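Notes from the Planner

The release that went out to the Orndale group this month is mostly about stirring. If you had told me in January that I would spend a fortnight on stirring, I would have asked for a transfer to accounts.

The trouble was the old planner, which treated anything held in the gripper as part of the gripper. Fine for blocks. Put a utensil in a mug and the collision checker sees a solid arm jammed inside a solid cup, declares an emergency and refuses to plan any further. Maeve Duggan's fix lets the mug be a hollow thing with a permitted zone inside it, and the tool a separate body with its own margins. The log from the first night of testing ran to 1559 warnings, most of them the same warning.
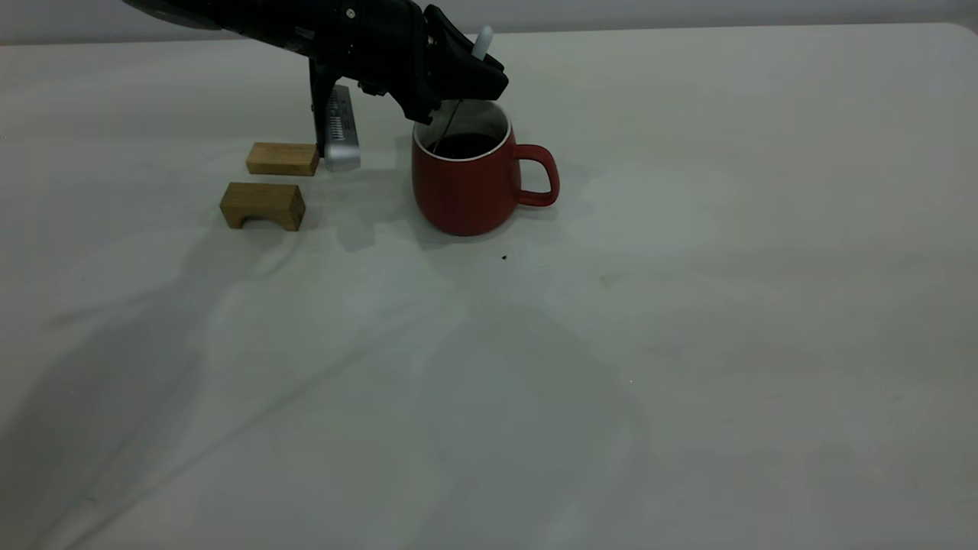

Eamon Costello would like it recorded that the permitted zone was his idea, that he raised it at Brelness and was told it was overkill, and that the margin is still too generous for narrow cups. All three points are noted, and the third is on the list.

Also changed: the control loop now runs at 400 Hz when the tool is inside a container and drops back to 100 outside it. If your setup has the old Werkadora config file, delete the line that fixes the rate, or it will quietly win every argument.

Still open: the replay tool loses its place after 300 steps. Please stop reporting it. We know.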